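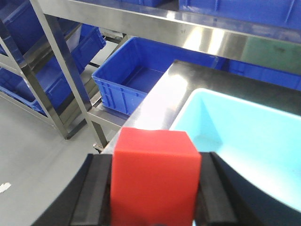

The four-day week will not arrive by press release

By Nour Atallah
6/18/21

Every few months another firm says it has cut the working week and lost nothing by it. In May it was Tustier, which gave its office staff a day off and announced that output had gone up by 7 per cent. I would like to believe it. I would also like to know who did the measuring.

Tustier did, of course. It asked 107 people whether they felt more productive, and they said yes. I'd have said yes too, with a free day hanging on my answer.

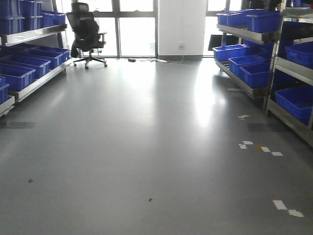

Photo: Kilau Pictures

Look past the desks and the story gets thinner. The warehouse staff were left out of the trial, as they were at Kulkarni before it. Shelves need filling whatever the managers have read over breakfast. At Pidow, shop-floor workers were offered the shorter week as four shifts of ten hours, and three of the people I spoke to there had already asked to go back.

I have nothing against time off. But a perk for people who already choose when to have lunch is a small thing to call a revolution, and I'd want to see the rotas before I clapped.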